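印花桌布、餐垫布沾了果酱和油怎么洗:不靠偏方的一套做法

更新于2022年11月3日

先说我的立场:网上的去渍文章,我大部分不信。小苏打加白醋冒一阵泡,底下一片“亲测有效”,可很少有人拍同一块布没用这个办法、只用清水和洗衣液洗出来是什么样。没有对照,就只能说布洗干净了,至于是谁的功劳,那是另一回事。

这一篇写家里铺桌子、垫篮子、做餐垫的那种印花布,沾上果酱、果汁、油、茶之后怎么处理。纯白的布不在范围内,白布可以下手重一点,印花布不行,你想去掉的颜色和你想留下的颜色在同一块布上,漂白类的东西分不清哪个是哪个。真丝、羊毛和来历不明的老绣品也不在范围内,我没有把握的东西不写。

去年五月我在旧博客上发过一版短的,底下来了163条留言,其中不少是来推荐牙膏的。牙膏里有摩擦剂,刷在布上确实会让污渍变淡,印花也跟着变淡,远看是干净了,近看起了一层毛。这条我试过,布已经剪了当抹布。

动手之前:看标签,做褪色测试

洗标还在的话先看洗标。上面的最高水温是厂家给的上限,没必要每次都顶着上限洗。洗标剪掉了,就按冷水到温水处理,不要赌。

新买的印花布第一次下水会掉浮色,深色花样尤其明显。很多人说泡一晚上盐水能“锁色”,还有人说要加白醋。对现在常见的印花工艺,我没见过靠得住的证据。盐在某些染色过程里确实有用,那是在染的时候,染完、定过型再泡盐水,和泡清水差多少,我自己比过一次:同一块布剪成两半,一半盐水一半清水,洗完贴在窗户上看,我看不出区别。邻居Dace Grigaitė看了说盐水那半更鲜艳,我把两块换了位置再问她,她指的是另一块。

褪色测试倒是值得做:

找一个不显眼的角,最好是折边里面,挑花样颜色最重的地方。

用白棉布或者白纸巾蘸上你打算用的那种洗涤液,浓度也按打算用的来,按住一会儿,不要来回搓。

拿起来看。纸巾上没有颜色,可以往下做。有一点点淡淡的颜色,那就缩短时间、降低水温、单独洗。颜色很明显,停下来,这块布的污渍你大概要学着和它共处,或者送去洗衣店,让他们当面告诉你能做到什么程度。

要注意一件事,清水测试不掉色,不代表用氧漂粉也不掉色。换一种东西就要重新测一遍。大家嫌麻烦的就是这一步,出事的也多半是这一步。

第一步:把多余的东西弄走

果酱、酸奶、酱料这些有厚度的,用勺子背或者一张硬卡片从外往里刮。从里往外刮等于把污渍摊大。刮一下,擦干净勺子,再刮下一下。

液体用吸的。干纸巾或者干布压上去,等它吸,换一面再压。压的力气可以大,方向要垂直。很多人一着急就开始画圈擦,画圈的结果是一块铜钱大的渍变成碗口大的渍,还把颜色揉进纱线里去。

撒盐这件事我单独说一下。红酒、果汁洒了马上撒一把盐,这个办法流传很广。盐堆在湿布上能吸走一些液体,这没错,纸巾也能吸,而且纸巾吸得快,用完不用抖得满地都是。粗盐粒再被人手一搓,还会磨布面。家里有纸巾就用纸巾。

桌布还铺在桌上的时候,记得在布下面垫点东西,不然吸上来的没有渗下去的多。木桌面上如果有蜡,还要担心蜡反过来沾到布上。最省事的是把盘子杯子瓶瓶罐罐都挪开,整块布拿下来处理。我知道客人在的时候没人愿意这么干,那就先吸干,等客人走了当晚处理,不要留到周末。

第二步:分清是哪一类渍

去渍文章最让人不耐烦的地方,就是一个配方治所有的渍。果汁和猪油是两种东西,凭什么用同一瓶水?

糖类和果类:果酱、果汁、蜂蜜、水果切开流出来的汁。糖怕水,冷水温水都能化开。麻烦的是果类里的色素,蓝莓、樱桃、石榴、桑葚这几样最顽固。柑橘和猕猴桃的汁刚沾上去颜色很浅,大家往往不当回事,干了以后慢慢发黄发褐,下一次拿出来才看见。

油类:食用油、黄油、沙拉酱、花生酱。清水对它没有用,要靠洗洁精或者洗衣液里的表面活性剂。

蛋白类:牛奶、鸡蛋、肉汁、血。这类一定先用凉水,热水会让蛋白质凝在纤维里。

单宁类:茶、咖啡、红酒。洗衣液一般能去掉大半,剩下的要靠氧漂。

混合的:蛋糕、奶油夹心、带油的番茄酱。现实里的渍大部分是这种。我的顺序是凉水、洗洁精、洗衣液、最后才考虑氧漂,从温和的往厉害的走。

花样密的布还有一个特别的难处,就是找不到渍在哪儿。布越花越耐脏,这话反过来听就是布越花越容易漏洗。尤其是本身印着水果的,布上的橙色和果酱的橙色挨在一起,站着看根本分不开。把布拎到窗边,背面朝自己看,多数印花布背面颜色淡,渍反而显出来。也可以用手摸,糖渍发硬发黏,油渍摸着发滑。找到以后用别针或者一小段白线在旁边做个记号,下了水再找就晚了。

浅底色的水果印花布最典型,比如浅水绿色的底子、印着橙色柑橘片和猕猴桃片的这类,皱成一团的时候花样都叠在一起,摊平了再检查。

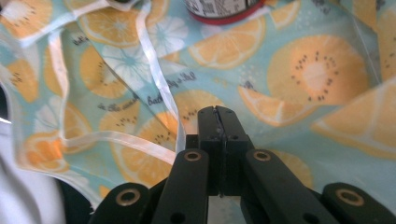
第三步:预处理

糖类和果类:从布的背面用冷水冲,水流对着渍的反面,让它从进来的方向出去。冲到水里看不见颜色。然后滴一点普通洗衣液,用指腹轻轻抹开,放15分钟。时间到了就去冲,不要让它在布上干掉,洗衣液干在布上自己也会留一圈印子。

油类:布要是干的,先别沾水。直接在油渍上滴洗洁精,抹匀,等一会儿,再加一点温水揉出泡沫,冲掉。有一派人主张先撒玉米淀粉或者爽身粉吸油。刚滴上去的大滩油,撒粉有点用,和纸巾差不多。已经干透好几天的油渍,撒粉基本是在给布化妆,白粉盖着看不见了,掸掉又回来了。

洗洁精选无色的。我用过一瓶叫Lykkegaard的,颜色碧绿,浅色底的布上留了一小片绿影子,后来洗掉了,多费了一遍工。

蛋白类:凉水泡,中间换水。加酶的洗衣液对这一类确实比普通的强,这是少数几条我愿意替广告说话的。前提是别用太热的水,也别用在羊毛和丝上。

单宁类:凉水冲,洗衣液抹,放着。不要用肥皂条去擦茶渍,传统皂有时候反而让它更难弄。这条很多手册都写,我自己碰到的情况不算多,半信半疑,反正不用肥皂也没损失。

关于小苏打加白醋

既然总有人问,就写清楚。小苏打是弱碱,白醋是弱酸,倒在一起冒的泡是二氧化碳,剩下的主要是一杯很稀的醋酸钠水。它的去污能力和清水差别不大。冒泡好看,看上去像是在干活。

分开用各有一点用处。小苏打调成糊可以帮着去味,白醋兑水可以化开一些水垢和洗涤剂残留。你如果非要用,分开用,中间冲干净。至于白醋能让颜色更鲜艳,我猜看到的效果多半是把残留的洗衣粉冲掉了,多漂洗一遍也一样。

顺便提醒,白醋和任何含氯的漂白水都不能碰到一起,会放出有毒的氯气。这一句没有怀疑的余地。

第四步:要不要用氧漂

前面做完,渍还有淡淡的一层,这时候才轮到氧漂粉,也就是包装上写“彩漂”的那一类,主要成分是过碳酸钠。含氯的漂白水不要用在印花布上,哪怕瓶子上写着“温和”。

用法照包装。我不给具体的勺数,各家浓度不一样,网上那些精确到克的配方,往往连牌子都不说,精确给谁看。要点只有几个:

粉一定先在温水里化开,再放布进去。干粉直接撒在布上,落粉的地方会出现一个一个的浅点。

布要全部浸进去。只泡有渍的一角,泡完那个角会比别处新,等于换了一种渍。

容器不要盖死,过碳酸钠遇水会放气。装喷壶里拧紧了备用更不行。

时间宁短勿长,中途拎起来看。泡过夜这种建议,我总觉得是给写文章的人省事,一句“泡一晚”就不用解释什么时候该停了。

包装上写“彩色衣物适用”,意思是大部分彩色衣物适用。你家那块是不是大部分里面的,要靠前面的褪色测试。朋友Rachid Mansour在Datitz买过一块手工染的餐垫布,没测,直接照着包装泡,橙色变成了杏色。他现在坚持说杏色也挺好看。

第五步:正式洗

机洗手洗都行。机洗把布翻到背面朝外折一下,放洗衣袋,和毛巾、带拉链的衣服分开。毛巾掉毛,拉链刮布。温度跟着洗标走,洗衣液少放,放多了漂不干净,晾干以后布面发硬,又有人要去找白醋。

柔顺剂可以省。它会在纤维表面留一层东西,布摸起来软了,吸水也变差了,餐垫和擦手用的布尤其不合适。

洗完,进烘干机之前,一定再看一遍渍。这一遍比前面哪一遍都要紧。烘干和熨斗的高温会把没去干净的糖和油烤在上面,烤过以后再去就难多了。还有印子就不要烘,趁湿回到第三步重来。

我一般最多重来两轮。两轮不行,说明这套做法对它没用,再搓下去伤的是布。

第六步:晾和熨

阴凉通风处晾,背面朝外。有人说太阳能漂掉果渍,番茄、胡萝卜那一类的黄印子晒过之后会变浅,这个我见过几次,可以一试。但太阳也晒印花,晒半天和晒三天不是一回事,要试就守着看,晒到差不多就收。

半干的时候熨最省力,从背面熨。涂层布、印花处摸起来有一层胶感的布,中间隔一块薄棉布,温度从低往上加。熨斗底板先在旧布上走一下,看看有没有脏东西,我有一块布什么渍都洗掉了,最后毁在熨斗底下的一点黑焦上。

彻底干透再折起来收。收的时候没看见的糖渍和油渍,放几个月会变黄,有时还招虫。换季才用的桌布,收之前多洗一遍,比收起来以后塞什么香包都管用。

已经放了很久的老渍

干透发褐的老果渍,先用温水把整块布泡软,再从第三步开始。预期要放低一点。能淡到铺在桌上看不见,我就算它成功。

老油渍通常已经氧化,摸着发干,边缘发黄。洗洁精揉两遍,冲净,再氧漂,有一定机会。专用的预洗喷剂我试过Fondance和Trekadton两种,前者比洗洁精略好一点,后者我没看出差别,价钱倒都比洗洁精贵不少。我只在自家几块布上用过,换了你的水质和你的布,结果可能不一样。

标签胶印,就是瓶罐的不干胶贴在布上留下的那种黏印,归到油类处理。先用洗洁精,不行再用一点酒精在角上测试,测过了再用。风油精也有人用,味道很久不散,吃饭的布就算了。

几个留言里反复出现的问题

用嘴含冷水喷上去再搓,是不是比水龙头好?没有道理。

啤酒洗黑色印花能恢复颜色吗?布会有啤酒味,而且里面有糖,前面刚说过糖会发黄。

先冷冻再刮果酱?厚厚一坨的口香糖和蜡,冷冻是有用的,变脆了一掰就下来。果酱糖多,家用冰箱冻不成那种脆硬的样子,多半只是变稠,勺子刮一下就行,不必为它腾冰箱。

洗完发现渍没了,旁边多了一圈水印?多半是局部冲洗留下的残液,整块布重新过一遍清水,均匀晾干。硬水地区容易出现。

买布的时候怎么挑好洗的?在店里拿白纸巾蘸点水,征得店员同意后在边角按一下。店员不同意的,我一般就不买了。

孩子画上去的水彩笔怎么办?先看笔杆上有没有写“可水洗”,写了就凉水加洗衣液,照单宁类那样做。没写的那种,我至今没找到在印花布上管用的办法,哪位洗掉过,留言的时候请把布料、笔的种类和没处理之前的样子一起说清楚。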